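Unit 2: Small island economies
Handout for first-years - Shiuli Hettiarachchi

Urkico is a low volcanic island with a land area of 286 square kilometres. Most people live in Jumell, on the sheltered west coast. Fishing and copra were the main sources of income until the harbour was deepened, and tourism now employs more people than either.

Rainfall is heaviest in August. The north coast is dry and thinly settled - only 77 households have piped water. 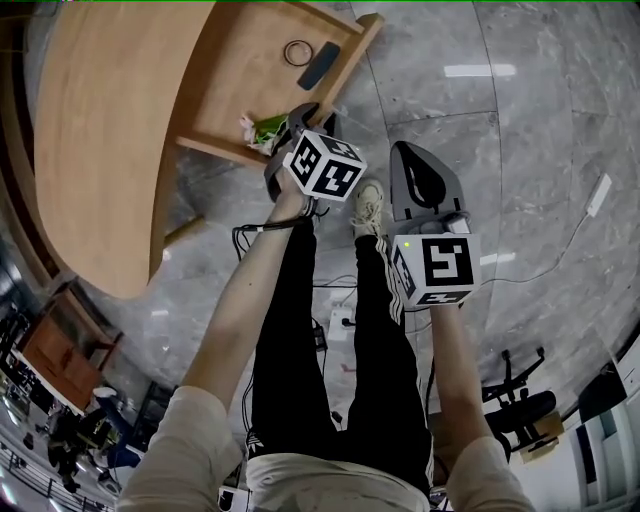
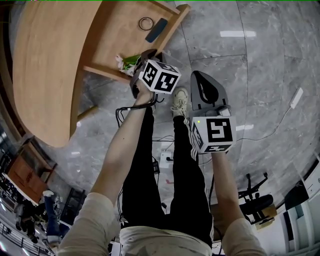
Imports of fuel and rice come through Jumell by sea. Read Farouk on freight costs before the seminar and bring your notes on remittances.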